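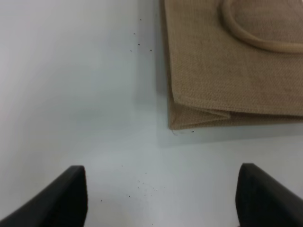 Lultside Query Profiler 8 – single developer licence

We use cookies to remember your basket and language. Accept / Manage settings

Lultside is a desktop profiler for applications that talk to SQL databases. It attaches to a running process, records each query with the line of code that sent it, and groups repeats so that N+1 problems show up at the top of the list.

Version 8 adds a command-line recorder for build servers and reads query plans saved by earlier versions. Sessions can be exported as CSV or JSON.

Licence: one named developer, up to two machines
Trial: 30 days, all features
Updates: minor releases included, major releases at the upgrade price
Price: £46 (upgrade from version 7: £28)

The licence key is sent by email after payment. Offline activation is done from the Help menu – you will need a second computer with a browser. Team licences are sold separately through Hartley.

Comments (2)

Killian Moulin
Does the recorder work inside a container? The manual only covers a normal install.

Bernadette Gautier
Yes, but set the output folder to a mounted volume or the session file goes when the container does. Took me a morning to find that.

Related items
Lultside Team Licence
Wistosex Schema Compare
Hartley Log Viewer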